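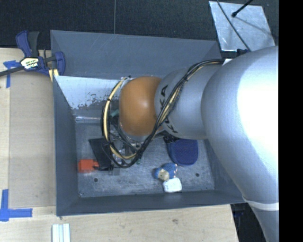 Cable loop keeps catching when arm goes low into bin (KUKA, shared workshop build)

Posted in Workshop & Shed Builds > Arms and grippers

Hi all, hoping someone's been through this one. Secondhand KUKA in our shared workshop, bin picking, mixed small junk. Build's mostly done, mechanically anyway. Bin is metal, sloping sides, clamped at the back left corner with an ordinary bar clamp. Bench is wood, tape on it so we can put things back where they were after someone bumps it (someone always bumps it).

Problem is the cables. Everything comes down the wrist in one bundle, black and yellow, and makes a big loop round the orange joint cover before it goes to the gripper. Up high, no worries. Once it's down near the floor of the bin and the wrist turns, the loop swings out and drags on whatever's in there. Twice now it's flicked a part up the side wall. Yesterday arvo it hooked the rim and the arm faulted out.

Tried so far:
- shorter loop. Good until the last joint turns past about 80 degrees, then it pulls tight and I get scared and hit stop
- more cable ties at the knot near the gripper. Did nothing. Maybe made it worse, the knot is fatter now
- slowing it down. Helps a bit but its painfully slow already

Second thing while I'm here. The inside of the back wall is shiny and worn, coating's flaking off on one side. Depth camera hates it. I get phantom parts along that wall, always the left end. Do I paint the bin or fix it in software? Software is Totlow, default settings more or less, I haven't touched the filters because the manual scared me.

Budget is small. Saw the Velier dress pack kit, looks great, costs more than the bench, the bin and my car rego together. Would rather not.

Posted by shedgremlin

2 replies

fitter_and_burner

Shorter loop is the wrong way. Everyone does it first, I did it. The cable needs the length, you just need to choose where the length lives.

Move the slack up the arm. Clamp the bundle hard at the gripper end so it can't twist there, then let it slide through a loose guide further back, with something springy pulling the spare away from the bin. I used a retractable tool balancer off the bargain table, hung from a bracket above the elbow. Works fine on mine. Yours might be a differnt size so check the pull before you buy, too strong and it loads the connectors.

Then:

Drop the cable ties. Ties bite into the jacket and that's where it'll crack. Wide hook and loop strap, wrapped over a bit of rubber.

Split the air from the signal if you can. Air tube is stiff and it steers the whole bundle. When I pulled mine out and ran it on its own the loop got heaps smaller without shortening anything.

Limit the wrist. Do you really need the full turn? Most grippers with two fingers are the same after half a turn. Set your grasp planner to take the nearer of the two and you'll probably never go near the tight spot. Free fix, do this before buying anything. If yours is a suction cup ignore me, even better, you hardly need to turn at all.

Test it with the bin off the bench first. Slow, hand on the stop, nobody inside the fence. Jog to the lowest corner pose and turn the last joint both ways, watch the loop the whole time. Write down the angle where it starts to pull. Then put the limit well short of that. Run it 800 cycles or so overnight, no wait, not overnight, stay with it. Look at the jackets after.

Re the fault, check which axis. If it's the wrist it may just be collision detection doing its job, don't turn the sensitivity down to make it go away. Seen that. Ended with a bent flange.

Can't help with the camera, mine's blind, it picks off a tray.

mattblack_mick

Paint it. Matt grey or matt black spray, the cheap stuff, but sand first. If the coating's already flaking the new paint will come off with it and then you've got flakes in the bin as well as ghosts. I went 36 grit on ours which was way too rough, left grooves you could feel, so go finer than that. Wipe down, two thin coats, leave it till it stops stinking. Do the floor while you're in there. Parts will scuff it again, we redo ours every December at shutdown.

If you can't wait for paint, tape a bit of matt card on the back wall and see if the ghosts go. If they do, it's glare. If they don't, it's something else, probably your bin model being off by a few mil so the wall itself counts as a part. Measure the inside at the floor and at the rim, with sloping sides people always measure the top only.

Software side: in Totlow there's a region crop. Pull it in a touch from every wall. You lose the parts sitting hard in the corners but the gripper couldn't get them anyhow. Leave the other filters alone.

Also your clamp. One bar clamp on one corner, is there another one? If the arm hooks the rim it'll spin the bin round that corner and every pick after is wrong. Screw some blocks to the bench, tight against the sides. I use Vundetti toggle clamps on ours, anything does. And the handles stick up, so put the clamp in your collision scene or swap it for something low. Ask me how I know.

Comment from shedgremlin

Legends. Wrist limit first then. It's a two finger so the half turn thing should work, never thought of it. Card test tonight about 7 when the bench is free. Only the one clamp, yeah. Blocks are going on. Anyone used the Ertürk cable guides? They do a plastic one that looks about right for the loose bit, can't find a size chart anywhere

Comment from fitter_and_burner

Had one. Fine. Get the next size up from what you think, and file the edge inside, it's sharp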